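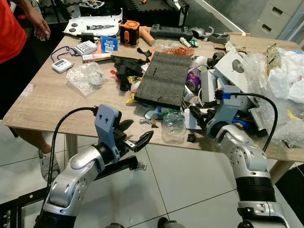
PRESS RELEASE
2011-01-02
For immediate use

CLEAR THE TABLE — Endarent launches January drive to get the odds and ends out of Britain's homes

Every house has one. The table where everything lands — chargers, half-used tubes, the remote for a telly that went to the tip two years ago. Endarent wants it cleared by the end of the month.

Clear The Table starts tomorrow and runs through January. Free to join, no kit to buy. Households, offices, clubs and schools can all sign up, and each one gets a printed sorting sheet, a set of sticky labels and a place on the drop-off rota at our Skavau Street depot.

The idea came out of a trial we ran in November with 217 households. Each was asked to pick one table, one drawer or one shelf and empty it properly. Not tidy it, empty it. Then sort the lot and bring in whatever they didn't want.

Between them they handed over 473 bags and boxes. Power adapters by the crate. Timers, old handsets, loose batteries, foam out of packaging, drinks cans, blister packs with one thing left inside. A fair amount of it still worked and has gone on to new homes through the Buna reuse shop next door to the depot.

Farah Krishnan, who ran the trial for Endarent, said: "People kept telling us they were embarrassed by the state of it. They shouldn't be. The worst tables were the most fun to do. You get a heap in the middle that's been there so long you've stopped seeing it, and then underneath there's the screwdriver you bought a second one of.

"The small stuff is what beats people. A sofa, you know what to do with a sofa. A little black plastic thing that might be part of something, you put it back down. We say give it a minute, and if you still can't name it, it goes in the plastics box."

HOW IT WORKS

Pick your table. One only. People who try to do the whole house in a weekend mostly give up by Saturday tea time.

Take out the obvious rubbish first — crumpled bags, torn wrappers, empty packets. Cans rinsed and into your normal recycling.

Then everything with a plug, a cable or a battery. All in one box. Don't try and match adapters to gadgets at this stage, you will be there all night. Matching comes at the end, on a clear surface.

Tools together. Remotes and controllers together, batteries out and bagged separately please.

Foam and packing pieces flat at the bottom of the bag. Depot staff will thank you.

Tubes, glues, creams and anything in a blister pack: check the date. Medicines go back to a chemist, NOT to us. We had quite a few in November and we can't take them.

Small loose bits in clear bags so we can see whats in them.

Last, what's left is yours to keep, and it needs a home that isn't the table.

DROP-OFF

The depot will be open for Clear The Table every weekday evening in January and on Saturday mornings. Come round the side, the front doors are for vans. There is a sorting bench indoors if you run out of steam at home and want to finish it here — bring the box as it is, staff will go through it with you. Tea provided. Parking is tight so share a car if you can.

Groups bringing more than a car load should ring first so we can book them a slot.

Residents on the Tambunan estate can use the collection point by the main gate, same labels, same rules, emptied daily. Please don't leave bags there overnight, the foxes had the last lot.

FOR SCHOOLS AND OFFICES

We have 100 places for schools and workplaces, first come first served. Each gets 2 large crates and a visit from one of the team to kick things off. Lost property cupboards count. So does the shelf above the photocopier.

"I'd love to see some really bad staff rooms," said Farah Krishnan. "Send us your worst. Before pictures very welcome, after pictures if you get that far."

The best before-and-after will go up on the wall at the Buna shop, along with a voucher for the winners to spend there.

ENDS

Notes to editors

Endarent runs household sorting and reuse services, incuding the Skavau Street depot and the Buna reuse shop.

The November trial ran for the full month. The bag and box total covers items brought to the depot only, not what people put out with their own recycling.

Farah Krishnan is available for interview all week, mornings best. Photographers welcome at the depot by arrangement — flat shoes please.

Sorting sheet and sign-up form from the press desk on request.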